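A Morning at the Skomance Open House

I had been meaning to get over to Skomance for the open house ever since my neighbor went last August and came back with a tote bag and a great many opinions about shelving. This year I finally put it on the calendar, packed a sandwich, and drove the 22 miles out on April 23, 2025, in a light rain that stopped just as I found a parking spot.

For anyone who hasn't been, Skomance is a long brick building with several small outfits under one roof, all of them busy in one way or another with how people keep their things at home. Giseo has the ground floor, Garrido has the workshop at the back, and Fleravon has the upstairs rooms, where they try out ways of arranging desks, shelves and tabletops. Visitors get a paper map and a sticker, and after that you are more or less free to wander (I wandered, and missed the first talk completely).

I started with Garrido because I could smell the sawdust. They had a row of drawers you could pull open and shut as often as you liked, and I'm afraid I stood there a good long while doing exactly that. The older style with the wooden runners was my favorite, though the young man at the bench told me most people go for the soft-closing ones. There was coffee on a cart by the door, very strong, with those little butter cookies that come in paper cups.

Upstairs I was lucky enough to fall in with a group being shown around by Remedios Bravo, who has worked at Fleravon for years and talks about tabletops the way my aunt used to talk about her roses. She told us the tidying room has a library of 1,000 household items that get borrowed and put back, and that her team has written up 104 table arrangements so far, with 80 of them still waiting for a second look. She is a great believer in keeping only a few things out at once, and in letting books stand up even when there's no shelf to put them on. 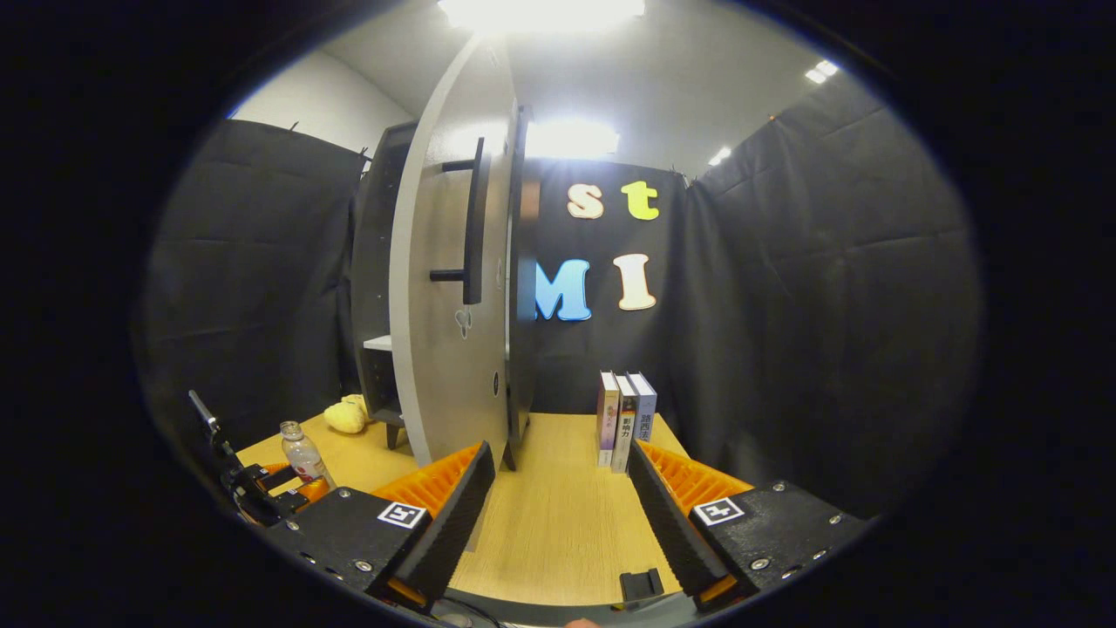
Somebody in our group asked whether books don't simply topple over without bookends, and Remedios said a thick one will usually hold its own and be good company for a thinner one. I tried it when I got home, with two cookbooks and an atlas, and I'm pleased to report they stayed up through supper! Her other piece of advice was to give anything soft, a stuffed toy or a cushion, its own spot well away from drinks, and I can think of a few grandchildren who could stand to hear that one.

We finished on the ground floor, where Giseo was handing out a booklet on closets and taking names for the next visit. I put mine down, and my neighbor's too. Parking is free, the stairs are a bit steep but there's an elevator by the side entrance, and if you want a seat for the morning talk you should get there earlier than I did.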